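I've been coaching sixth-grade girls' basketball at the Silludora rec center for 11 seasons now, and in all that time I've kept score on paper, with a pencil tied to the clipboard. So I came to the Joltum tabletop scoreboard a little grudgingly, but oh, I'm so glad I gave in!

Setup took me 6 minutes, and that includes hunting for my reading glasses. You plug it in, hold down the big button until it beeps, and pick your sport. The numbers are bright enough to read from the far baseline, even with the afternoon sun pouring through those high windows, and the buzzer is wonderfully rude (my point guard jumped a foot the first time). 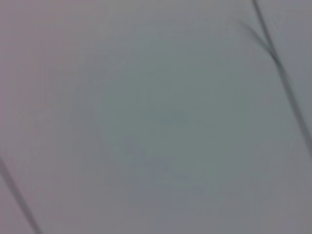 *Plain matte gray, with a soft greenish tint toward the middle.*

I do have a few grumbles. The foul counter only goes up to nine, so it's no help if your league tracks fouls for the whole game, and the remote is so small that I've already lost it twice in my own coat. The Baidoo board we borrowed last winter had a nicer remote - chunky, with a wrist loop - but its clock froze in the middle of overtime and I've never quite forgiven it.

Battery life has been lovely. We ran a whole Saturday-style tournament at the Setolach gym in March, game after game, and it was still going when we folded up the chairs.

At 400 dollars it's a stretch for a small league, and we sold an awful lot of brownies to get there. I'd buy it again, though I'd order a spare remote at the same time. Four stars from me.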